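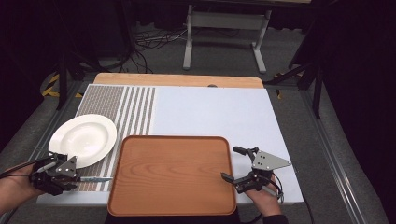 Kukon Brokerage Listings

A cleaned set of used motor yacht listings, with asking price history and sale status. Version 3.

What it contains

The set covers 362 motor yachts offered for sale through brokers. Each yacht has one row in yachts.csv and at least one row in prices.csv. A yacht that was listed by more than one broker at the same time still has one row in yachts.csv, and the broker count is kept in the field n_listings.

All lengths are in meters. Nothing under 24 meters is included. Asking prices are kept in the currency of the listing and are not converted.

Files

yachts.csv: one row per yacht
prices.csv: one row per asking price, with the date it was first seen
refits.csv: one row per refit mentioned in a listing
aliases.csv: former names, joined on yacht_id

Main fields in yachts.csv

yacht_id: integer, stable between versions
name: name at the time of the latest listing
builder: as given by the broker, spelling made uniform
year_delivered: four digits, blank if the listing only gives a launch year
year_launched: four digits
loa_m: length overall, two decimals
guests: number of guests in cabins, crew not included
hull: steel, aluminum, GRP, wood or other
status: active, sold, withdrawn or unknown
n_listings: number of brokers showing the yacht

Sources

Listings came from two feeds, Plodix and Halliday. Plodix gives a full price history but is weak on refits. Halliday has better refit notes and often leaves out the hull material. Where the two disagree on length we keep the Halliday figure and put the other one in loa_alt_m. Where they disagree on the delivery year, both are checked against the builder's own list if there is one. If there is no list, the field is left blank.

The last pull from both feeds was on May 2, 2020.

How status is set

A yacht is marked sold only when a broker has announced the sale. A listing that disappears without an announcement is marked withdrawn after 50 days, and unknown before that. Some of the withdrawn yachts were certainly sold in private, so don't use this field to work out a sell-through rate.

Known problems

Renamed yachts are the largest source of errors. Matching is done on builder, length and year, and sister ships delivered in the same year can be merged by mistake. Please report these with both yacht_id values if you can.

"Price on application" is stored as a blank price with poa set to 1. In version 2 it was stored as zero, which broke averages. Scripts written for the old version need a small change.

Refit years are taken as written. Brokers use the word for anything from new carpets to a new engine room, and refits.csv makes no attempt to tell them apart.

Loading

The files are UTF-8 with a header row and commas as separators. The Gaduvance loader reads the folder directly. In a spreadsheet, import the name column as text, or a few yachts with numbers for names will be changed.

Updates

The next pull is planned for July. Values of yacht_id will not be reused when a row is removed.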